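Wiladcombe Counter Rules
README for the kitchen counter recordings
Maintained by Rodel Barredo, Samonte group

Welcome! If you have come for the recordings themselves, they sit in the folder called sessions, and the loading notes are in the file next to this one. This page covers the rules we follow when an arm works on a domestic counter, how those rules show up in the data, and what we ask of anyone who wants to add to the set. I am very fond of this part of the project and it has grown longer than I planned, so skip about as you like.

What is in the release

Sessions: 102
Longest session: 600 seconds
Rule sheets: 2 (one for layout, one for motion)
Views: room view and wrist view
Licence: see LICENCE in the top folder

Why a kitchen

Kitchens are brilliant for testing good practice. They are full of things with odd shapes, lids, handles and leads, all sharing a surface that was never designed with an arm in mind. A rule that reads well on paper can fall to bits the first time it meets a toaster. We wanted rules that hold up on a crowded counter, so we write them for one.
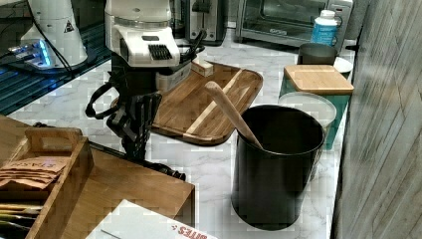

Room view: arm, board and black bin on the Wiladcombe counter.

Layout rules (sheet 1)

L1. Leave the counter furnished. Tea, tins, bottles and appliances stay out unless the task sheet says otherwise. Log what is on the surface before the arm is enabled.

L2. Look for tall items first. An open bin with a stick leaning out of it is taller than the bin, and the clearance figure has to be taken from the top of the stick. This one catches everybody once (me included, twice).

L3. Trace every lead from end to end. Appliance cords and arm cables often share the back of a counter, and you should be able to say which is which without touching them.

L4. Warning labels on the equipment stay on and stay readable. Never tape a cable over one.

L5. Appliances are unplugged at the wall for the whole session, even when they play no part in the task.

L6. Note open containers separately from closed ones. The distinction matters a great deal for planning, and it is a pain to recover later from the recordings.

Motion rules (sheet 2)

M1. Approach the work surface from above, at the slow setting, with the last stretch as close to vertical as the arm allows.

M2. Pause before contact. The pause has its own marker in the log, called hover, and it must be there even if the operator is sure of the position.

M3. Close the fingers only after the hover marker. Early closing is the commonest fault in our older sessions and we have left those in, flagged, so you can learn from them.

M4. If a person reaches over the counter, stop. The operator restarts by hand, never from the script.

M5. Fingertips are looked over before each session, along with any fastener you can see from the wrist. Ellel keeps a lovely short checklist for this and we have copied its order of work with thanks.
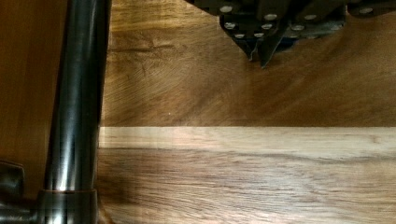 WRIST VIEW

The wrist view is where the motion rules become easy to check, and I could happily spend a whole Wednesday on it. Both fingertips are visible against the board, slightly open, with nothing held between them. The pale band in the wood gives your eye a straight line to work from, so a small sideways shift between one moment and the next is simple to spot.

A few points for people labelling these views:

Mark finger state as open, closed or holding. Slightly open counts as open.

Wood grain is not damage. Dark wavy lines and knot-like marks in a board should be left alone, however much they look like scratches at first glance.

Shiny metal and dark tubes throw bright streaks. Label the object and ignore the streak.

If a part runs out of view, label what you can see and tick the partial box. Please don't guess the rest!

Known gaps

The layout log was free text until September, when we moved to the Hiltirance form. Older entries are patchy on leads and lids. Printed words on packets may appear upside down in the room view, and we have not corrected for that. The rules cover a single counter with a wall along one side; island units need their own sheet and I would love help writing it.

Adding to the set

Send the layout log, the motion log and both views together. Put the rule number in the title of any comment, for example "L2, clearance over open bins". Disagreement is very welcome, particularly if you have tried a rule on your own counter and found it awkward. Changes to a rule are trialled in new sessions first, and the old wording stays in the history folder.

Questions go to Rodel through the project page.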